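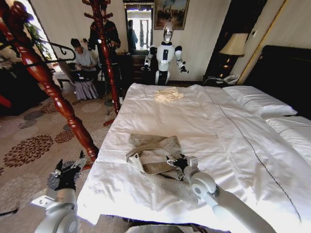
Trornus Bedroom Tidying Set – README

Version 4

Contents

Trornus is a set of short written records covering bedroom tidying in furnished rooms. Each record follows one item from the place it was found to the place it was put away. The set has 559 records from 49 rooms, collected in two buildings, Taren and Kiani. Collection in Grerkport began in April and is not part of this version.

Scope

Bed surface, pillows, nightstand, chest of drawers, and floor within reach of the bed. Closets and bathrooms are out of scope. Kitchens are covered in a separate set with its own labels.

Item classes

bag_soft – cloth totes and other bags with no rigid frame. Note whether the bag is lying flat or standing, and whether the strap handles are folded over the top or hanging. Metal grommets are part of the bag and get no label.
cloth_small – napkins, hand towels, and loose pieces of similar size. State is one of flat, folded, crumpled.
bedding – duvet, sheets, blankets. A duvet counts as smooth even when a stitched seam shows.
pillow – one label per pillow. Two pillows against a headboard are two labels, also when they overlap.
fixture – lamps, telephones, mirrors, framed pictures. Fixtures are never moved. A telephone cord belongs to the telephone.

Record fields

room_id, item_class, start_surface, start_state, end_surface, end_state, notes

The notes field is free text and may be empty. It is filled in 207 records.

Labeling rules

Label the start state before anything is touched. A crumpled cloth on a bed is cloth_small, not bedding, even if it matches the duvet in color. If a bag is partly open and the lining shows, label the bag only. Contents get their own record once they are taken out.

Known problems

Kiani records use "side table" for nightstand in the notes. The start_surface field is correct.
Folded and flat were often confused for thin cloths in the early Taren rooms – treat both as one class if this matters.
Dark headboards are sometimes entered as wall.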